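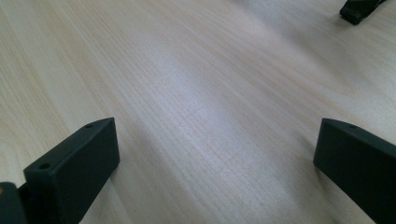 Grillance is looking for a full-time furniture finisher to join our shop in Torres. We build and refinish dining tables, desks and counters for homes and small restaurants, and the finishing room is where most of our orders spend the longest time. Much of the work is on light-colored wood like the tabletop in the photo, with fine, close grain and a soft matte sheen. Customers who order a pale top usually want it to stay pale, so the person we hire needs to be comfortable with finishes that do not yellow the wood, and needs to know how a scratch or a sanding mark shows up once a flat coat goes over it.

The position is open now. We would like the new finisher to start in the spring, but we can wait for the right person to finish up at a current job.

What you will do

Sand tabletops, legs and aprons by hand and with a random orbit sander, working from the job sheet for each piece.
Check parts when they come over from the bench room and send back anything with glue spots, open joints or dents that will not steam out.
Mix and apply stain, oil, water-based clear coat and hardwax finishes.
Spray in the booth. Most of our spraying is clear coat, with some solid colors for chair frames.
Make sample boards for customers and label the backs with the product, the number of coats and the sanding grit.
Strip and refinish older pieces. This is a smaller part of the work and comes in waves, mostly after the holidays. January was full of it.
Keep the booth filters changed, the guns clean and the finish cabinet in order. Oily rags go in the metal can at the end of every shift without exception.
Help load the truck when a large order goes out.

What we are looking for

At least four years of paid work in wood finishing, cabinetmaking or furniture repair. Time spent in a school program counts for half.
Experience with an HVLP spray gun. If you have used only airless equipment, tell us, and we will talk about it.
A good eye for color and sheen. As part of the interview we will ask you to match a satin sample.
Able to lift 60 pounds and stand for most of a shift.
Able to wear a respirator. We pay for the fit test and supply the mask and cartridges.
Able to read a job sheet in English and write clear notes on it. Several people in the shop speak Spanish as well, and that is a help but not required.

You do not need a driver's license for this job. You do not need your own spray equipment. Most of our people like to bring their own scrapers and sanding blocks, and there is a locker for them.

Hours and pay

The shift is 7:00 a.m. to 3:30 p.m. with a half hour for lunch and two short paid breaks. Overtime is offered when a restaurant order is due and is paid at time and a half. It is voluntary for finishers in their first three months. We close for the last week of the year.

Starting pay depends on experience and will be discussed at the first interview. All new employees are paid weekly. After three months you are eligible for health insurance and paid vacation. There is also a yearly tool and boot allowance, which you can spend at any store as long as you bring us the receipt.

About the shop

Grillance has a staff of 20. The bench room, the finishing room and the office are all in one building, and the finishing room has its own heat and air supply so that it can be kept at a steady temperature in winter. The spray booth is large enough for a 12-foot top. We use the Forkik job system, which means each piece has a printed card with its wood, finish and delivery date. You will be shown how to use it in your first week.

The finishing room has two other people in it. One handles samples and color matching most mornings, and the other runs the booth. You will work with both, and by the end of the first year you should be able to cover for either of them.

The Cinitz bus stops across the street from the lot. Parking is free and there is a covered rack for bikes inside the gate.

How to apply

Bring or mail a resume to the Grillance office, 813 Mill Road, Torres. The office is open during shop hours. Please include:

A short list of the finishes you have worked with and what you used them on.
Photos of up to six finished pieces. Phone photos are fine. For each one, tell us which part of the work was yours.
The names of two people who have supervised your work, with phone numbers. We will not call them until after we have met you.

We do not need a cover letter. If you would like your photos back, put your address on the envelope.

Interviews take place at the shop and last an hour, plus a paid half-day trial in the finishing room for those we ask back. Wear closed shoes. We reply to every application, including those we turn down.

Posted 18/02/2026. The job will stay listed until it is filled.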